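From: Analyn Abella
To: Staten Play and Sound list
Subject: Re: Blocks and a mic for the story table
Date: April

Hi all,

Trevor, I read your message twice on the bus and nearly missed my stop. Yes to all of it! I've been running a block-and-story table at the Sutherland branch for two winters now, and I have opinions, so get a cup of something.

I'll answer in between your paragraphs.

Trevor Gill wrote:
> We've been asked to fill a forty-minute slot for four- to six-year-olds, right
> after the songs. I have a crate of building blocks in mixed colors and the toy
> microphone from the dress-up box. My idea is that the kids build something
> small, then somebody takes the mic and tells us what it is. Has anyone done
> this? Does it fall apart after ten minutes?

It does not fall apart! The first ten minutes are the wobbly part, when they all want the same red pieces, and after that it settles into a really lovely hum. The big thing I learned is to give out very few blocks. I started with the whole crate dumped on the rug and got a lot of digging and tossing and one tower. Now I put out a handful per kid and they get so inventive with them. Five blocks will be a castle, a bus, a cake, and a cake again.

> Should the mic be a real one? Harpreet says she has an old karaoke set we could
> plug in, but I'm nervous about the noise.

Please keep it unplugged, at least to begin with. A working one turns into a shouting contest, and the shy kids fold up like umbrellas. With a pretend one they lean in and talk to it, and the rest have to hush to hear. Harpreet, I love your karaoke set and I want it at the summer party, don't take this the wrong way.

What matters more than sound is that it looks special. Ours was plain black and got ignored. Then Hélène Kowalchuk brought in a glittery one and there was a line. Stand it up in a base if you can, too. A mic lying on the table gets used as a hammer, while one standing up gets treated like it belongs to a stage.

> And where do you put it? We have one long table, or the floor.

Table, toward the back, with the blocks in the middle and clear space between the two. You want them to have to make a small trip from the building to the telling. I think that trip is half the fun. They finish, they look at the thing they made, they look at the mic, and you can see them deciding what they're going to say.
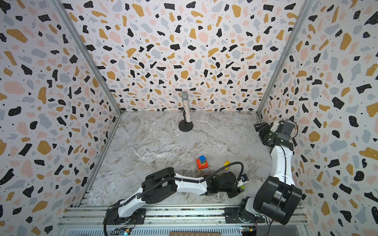

Glitter mic at the back, small stack in the middle with the blue cube on top, one yellow block still waiting for a job.

I'm so fond of that little stack. Red at the bottom, then up through orange and green, and the blue one perched up there like it's keeping lookout. If I had that in front of me with a bunch of five-year-olds I would get a good fifteen minutes out of the yellow block alone. Why isn't it on the tower? Did it fall? Is it asleep? Does it want to go up, and who is going to ask it? You hardly need a lesson plan with one block left over, and I now leave one out on purpose every single time.

Some other bits, in no order:

Square blocks stack better than anything with a curve on it, and for this age I'd leave the arches and cylinders in the crate. You get fewer tears. I do keep one small cube for the top, and whoever places it gets the first turn at the mic. They accept this completely. I have no idea why it works so well, but I've never had an argument over it.

A hard tabletop is loud when a tower comes down. I happen to think the crash is wonderful, but the reading room next door did not, so we put a bath towel under ours if the doors are open. On a smooth top the blocks slide a bit as well, so build away from the edge.

Ask "what's on the bottom?" before you ask "what is it?" A kid who freezes at the second question will nearly always answer the first one. "Red." Great, what lives in the red part? And away you go. One little girl gave us a full tour of an apartment building, floor by floor, including who had a dog and who wasn't speaking to the people upstairs. It was four blocks high. I still think about the family in the green part.

Write the stories down. I didn't, the first winter, and I could kick myself. Now I have a notebook with 68 of them in it and the kids ask for their old ones back. They remember them word for word and will correct you if you skip the dog.

> Last thing, cleanup. Our crate is a mess and pieces go missing every week.

Oh, I have a good one for you. Clean up by color, and have someone announce each color at the mic. "Now calling all the greens!" They run. We went from losing blocks constantly to having the whole crate away in 9 minutes, and that includes someone insisting on announcing purple when we don't own any purple. Wipe the mic down after, of course, it's been very close to a lot of mouths.

For anyone wondering about supplies, Leonilde Mendes told me the Pikano swap shelf takes requests, and blocks turn up there pretty often. Mismatched is fine. I like mismatched better, really, the odd sizes give them something to solve. Wash them in a mesh bag in warm soapy water and let them dry on a rack overnight.

Trevor, can I come and watch your first one? I'll sit in the back and be quiet, or I'll be on towel duty, whichever you'd like. And do tell us what the first tower was. If you get a good story out of it please post it here, I'd love for the list to start a collection. I'll type up my favorites from the notebook this month and send them along, with the parents' okay, beginning with the apartment building.

Harpreet, does the karaoke set come with two stands or one? If there's a spare I'd like to borrow it for Sutherland. The base on ours has a crack in it and it leans.

Happy stacking,
Analyn

--
You are getting this because you joined the Staten Play and Sound list. Reply to this message to write to everyone. To switch to the daily digest, send a blank message with the word DIGEST in the subject line.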